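机器能不能替人干家务、干车间里的杂活

2018年12月18日　分类：杂记

上个月写扫地机那篇，下面有几条留言问我，既然在做仓库的活，怎么看现在这些机械臂，什么时候能不用人打包，什么时候家里能有个东西把碗洗了把衣服叠了。留言里回不清楚，单写一篇。先说明，我不是做机器人的，我在Ika管后面的包装间，管了九年，之前在印刷厂做过装订。我写的都是从干活的人这边看到的，算法那些我不懂，写错了可以指出来。

先说家里。

家里现在真正在用的自动的东西，洗衣机、洗碗机、电饭煲、扫地机。前三样大家已经不把它当机器人了，但是我觉得它们才是替人省力气最多的。洗衣机省下来的时间，后面出的所有东西加起来也赶不上。我小时候家里用搓衣板，冬天一盆床单洗下来手是红的，这个账不用算。

扫地机我家那台是Wumia，973块，打折的时候买的。用到现在四个月。上一篇写过了，优点是地上的灰确实少了，缺点是它干活之前我得先干一遍活：把椅子架到桌子上，把拖鞋收起来，把充电线卷好，把卫生间门口那块地垫掀掉。有一次忘了收线，回来它停在沙发边上，轮子上缠了一圈，拆了半天。后来我养成了习惯，晚上睡前收地面，早上出门按一下。我爱人说那你不如收的时候顺手扫了，我想了一下，她说得有道理，但是扫地机买都买了。

这里面有个事情我觉得值得说。扫地这个活，人干的时候包括两部分，一部分是把灰弄走，一部分是把挡路的东西挪开再放回去。机器只会前一部分。后一部分看着简单，一只拖鞋，小孩也会捡，可是要机器捡，它得先看出来那是拖鞋，知道从哪里下手，抓住，抬起来，知道该放哪儿。地上的东西每天还不一样。家务里面大量的时间花在后一部分上。洗碗机也是一样，洗是它洗，碗是你一个一个插进去的，饭粒是你刮掉的，洗完是你拿出来擦干放柜子里的。洗衣机也是，晾和叠都是人的事。

叠衣服的机器有人做过。Tuteo那台我在展会上见过，有一个冰箱那么大，要人把衣服夹到上面的夹子上，一件一件夹，它卷进去，过一会儿从下面出来一件叠好的。衬衫叠得确实比我好。问了能不能叠袜子，不能。床单，不能。小孩的衣服，太小的不能。深色的反光的料子，说要看情况。我站在那里看了一阵，旁边一位大姐也在看，看完说，我夹上去的工夫已经叠完了。现场的工作人员笑了笑没有说话。我不是要贬低这个东西，布是很难弄的，软的，一抓形状就变，能做到这一步已经花了很多力气。但是要放到家里，现在不行。

再说我们包装间。

Ika卖的东西不大，多数是文具、小五金、一些礼盒。平时的一天，发263单算正常，大促和年底要多得多。流程说起来就几步：按单子拣货，核对，装盒或者装袋，塞缓冲，封口，贴面单，放到对应的筐里等快递来收。单子打印是自动的，称重是自动的，面单上的信息跟重量对不上会报警，这个也是自动的，帮我们挡掉过不少错发。传送带有一小段，从封口的台子到出货口。剩下的全是手。

新来的人在包装台上，一般第一天就能干，一个星期能跟上，一个月手就快了。手快的人你看她干活，其实看不清楚她干了什么，左手拿盒子的时候右手已经在撕胶带，盒子在桌面上转半圈，口就封上了。胶带拉多长她不看，听声音就知道。里面东西有没有晃，她掂一下就知道。有的盒子压过，角是软的，她手一碰就换一个，也不停下来想。你让她讲是怎么判断的，她讲不出来，就说，软了嘛。

我以前觉得这种活最容易被机器拿走，因为重复。干久了发现重复是表面上的。盒子是一种盒子，里面的东西每一单都不同。胶带到了末尾会起皱，天冷了会粘不住，天潮了纸盒会发软。同一批盒子，折痕压得深浅不一样。人在这些小地方随手就调整了，根本不算个事，所以流程图上也没有写。等你要把流程交给机器的时候，这些没写的都得有人写出来。

去年我们问过一家做自动包装线的，来了两个人，量了场地，看了我们的单子，回去出了一个方案。方案是好的，速度是我们手工的好几倍，前提有几条：盒子规格统一，缩到很少的几种；货品要能直立，或者先装进统一的内托；异形件另走人工。我们算下来，有一多半的单子至少碰到其中一条。就是说要上这条线，先得把我们卖的东西改一遍。老板看完说算了。不是价钱的原因，价钱当时还没谈到。

大厂能上，是因为大厂的货就是一种一种地走，一天同一个东西走几万件。我去参观过一家做牙刷的，那个包装线确实没有人，牙刷一支一支落到泡壳里，热封，冲切，装中盒，装外箱，看着很舒服。可是那条线只会包牙刷，换一款长一点的牙刷，要停下来换模具调机器。它替的是一个固定的动作。我们这里缺的是一个什么都能拿一拿的手。

所以后来看到有人用两条机械臂做桌面上的活，我是有兴趣的。Warrier那边的人我因为采购的事情认识，他们做的是夹具，跟机械臂配套，也跟着做一些试验。我去看过，也看了他们发出来的一些材料。思路跟包装线完全是两回事，不给每样东西做一个专门的工位，让两条胳膊像人那样在一张桌子前面干，盒子来了拿盒子，托盘来了拿托盘。

两条胳膊这一点我觉得是对的。只有一条胳膊的机器我见得多，搬箱子码垛都行，可是包装台上的活，一只手干不了多少。你拿一只手试一下，开一个天地盖的盒子，盖子提起来，底也跟着起来了。撕胶带，一只手撕，盒子就跟着跑。往托盘里放东西，托盘要是轻的，碰一下就滑走。人的另一只手大部分时候干的就是按住、扶着、挡一下，不起眼，没有它不行。我们包装间有个姑娘有一阵手腕扭了，左手不敢用力，她的速度掉得特别厉害，拿东西的右手可是好好的。

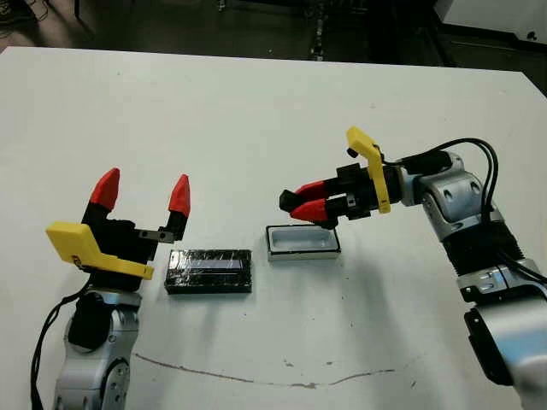 难的地方在哪里，我跟他们聊下来，大致是下面这些，按我自己的理解写。

一个是夹。两个指头的夹子，能干的事比我原来想的多，也比人手少得多。人拿一个扁盒子，手指从底下抄进去，或者拇指压着上面把它拖到桌边，再从边上拿起来。夹子要想拿平躺在桌上的扁东西，得找到能夹的两个面，宽度还不能超过它张开的大小。长方形的盒子夹短的那个方向可以，夹长的方向多半张不了那么开。夹浅边的托盘，一个指头在里面一个指头在外面，夹住那一道边，这样行，但是边薄，夹的位置偏一点，抬起来另一头就往下掉。所以经常要两边一起抬。两边一起抬就有快慢的问题，一边快了，里面的东西就往另一边滑。

再一个是力。我问，它知不知道自己捏了多大劲。回答是要看装的是什么，有的知道，有的只知道指头走到了哪里，碰到东西走不动了，就当是夹住了。纸盒最怕这个，硬盒子没事，软一点的盒子捏下去就有一道印。客人收到盒子上有印，是要拍照来找我们的，里面东西好好的也要找。我们的礼盒一年到头处理这种事情处理得最多。

还有反光和透明的东西。胶带、塑料袋、热缩膜、泡壳，包装间里到处都是。人看一个缠了透明胶带的盒子，知道那是一个盒子缠了胶带。相机看过去，灯下面一条一条的亮光，亮的地方下面是什么看不清，换一个角度亮的地方又变了。黑色的盒子和白色的桌子还好分，白托盘放在白桌子上，就要靠边上那一点阴影。我说那你们换个桌子颜色不就行了，他们说试验可以换，以后到了别人家里，总不能让人家换桌子。这话我觉得说得老实。

剥胶带也是。我们有退货，退回来的盒子要拆，拆是比封更麻烦的活。封口有固定的做法，拆的时候你不知道客人是怎么缠的，有的人缠一道，有的人横的竖的缠得跟粽子一样。人用指甲找胶带的头，找不到就拿刀划，划多深是凭手感的，深了划到里面的东西。我问机械臂能不能找胶带头，他们说现在不做这个。没说做不到，说不做。我理解就是做不到。

然后是快慢。这个外行看视频最容易看岔。网上放的视频很多是加速过的，角上有时候会写一个倍数，有时候不写。人封一个盒子几秒钟的事，它走过去，停，张开，再往前一点，停，夹，抬，每一步中间都要停一下。我在旁边站着的时候，着急得想替它拿过去。不过慢这个事情我倒不觉得要紧，机器可以晚上干，没有人催它。家里更是这样，我白天上班，它花一整个下午叠一筐衣服，我没有意见，只要回来的时候是叠好的。

要紧的是错。慢可以等，错了要有人去收拾。十次里面错一次，听起来九成，很高了，但是我们一天两百多单，那就是二十多单要返工，还要有一个人专门在旁边看着它什么时候错。这个人不能走开，又没有事干，比自己打包还累。我们自己人错发一单，都要开会讲的。所以我现在听人家讲成功率，就问一句，错的那些是怎么错的，是没拿起来，还是拿起来掉地上了，还是放错了地方它自己不知道。没拿起来是最好的，再拿一次就是了。放错了自己不知道，这个最坏。

现在的做法，听说有一种是人先带着机械臂做，做很多遍，记下来，再让它去学。人怎么动它怎么动，不用把每一步写成程序。我觉得这个方向跟带徒弟有点像，刚才说的那些讲不出来的东西，软了嘛，讲不出来但是做得出来，做给它看就行。缺点也跟带徒弟一样，师傅手上有毛病的，徒弟也学去了。还有就是要做的遍数太多。人学打包，看我做三遍就上手了，它要看的遍数没法比，换一种盒子可能又要看一堆。能不能学了这个就会那个，这一点我问了，得到的回答是正在弄。

说到这里讲一下我自己的判断，留言里问的就是这个。

工厂和仓库会比家里早。原因是工厂可以迁就机器。桌子可以换，灯可以换，盒子可以改规格，地上可以画线不让人进。坏了有人修，有人专门管。家里不行，家里每一家都不一样，同一家早上和晚上也不一样，还有老人小孩猫狗在旁边走来走去。一条能把箱子提起来的胳膊，力气足够伤到人，在工厂里可以围起来，厨房里你围一个试试。

工厂里面，先动的应该是单一的搬运，这个已经在动了。然后是放进去拿出来这一类，从一个筐到另一个筐，东西不太软不太滑的。打包里面的折盒、封箱，专门的机器早就有，不需要胳膊。最后才轮到我们这种杂的。我看四五年之内我这个包装间里还是人，可能多一两样工具。十年以后我不敢说。前几年我也说过手机拍照代替不了相机，后来自己的相机就一直放在抽屉里了。

家里，我觉得不会是一个人形的东西进来把所有事情都做了。多半还是一件一件来，像洗衣机那样，先把活改成机器能干的样子。比如碗，要是家里的碗都是一个形状一个大小，放进去拿出来就好办得多。问题是谁愿意把家里的碗全换掉。我家的碗一共就没有几个是成套的，我妈给的，超市送的，搬家的时候同事留下的。

价钱也要说一句。我在Warrier那边问过一条胳膊多少钱，不方便写，反正两条加起来，加上夹子、相机、电脑、调试的人，够我们包装间发很长时间的工资。调试的人是最贵的。买一个洗衣机回来，接上水管插上电就能用，说明书都可以不看。哪天胳膊也能这样，送货的师傅装好，按一下，它就会收桌子，那才叫到了家里。现在还要好几个懂的人围着它一条。

也有人问，真到了那一天，包装间的人怎么办。这个我想得不多，想多了也没有用。现在的实际情况是招人难，年底尤其难，招来的年轻人干两三个月就走，嫌站着累，嫌枯燥。留下来的都是年纪大一点的，腰和手腕多少有点问题。要是有个东西能帮着把重的抬了，把退货拆了，我第一个赞成。我们今年买了两个带轮子能升降的台子，没什么技术，就是货筐放上去不用弯腰了，大家反应很好，比我想的好得多。我后来觉得这也算是机器干活，只是没有人会给它拍视频。

说回到去看机械臂那次。走的时候他们问我，要是只能选一件事让它干，我想让它干什么。我想了一路，后来发消息过去，说垫缓冲纸。就是把牛皮纸抽出来，揉成团，塞到盒子空的地方，不多不少，盖上不鼓，摇起来不响。这个活每一单都有，很费手，纸边还割手，冬天每个人手指上都贴着创可贴。他们回我说，这个比拿盒子难多了。我说我知道，所以才想让它干。

一月份快递要停一阵，包装间闲下来，我打算把我们各种盒子的尺寸和常见的毛病理一个表，软角的，折痕不对的，胶粘不住的，都拍下来写清楚。原来是想给新人培训用，Warrier那边说他们也想要一份。理好了看看能不能放到这里来，有做这一行的也可以拿去用。

另外有人问Wumia的边刷多久换一次，我是两个月换的，毛歪了就换。配件在他们店里买，别处买的我装上去有点松。滤网不要用水洗，上次那篇写错了，我已经改过来了。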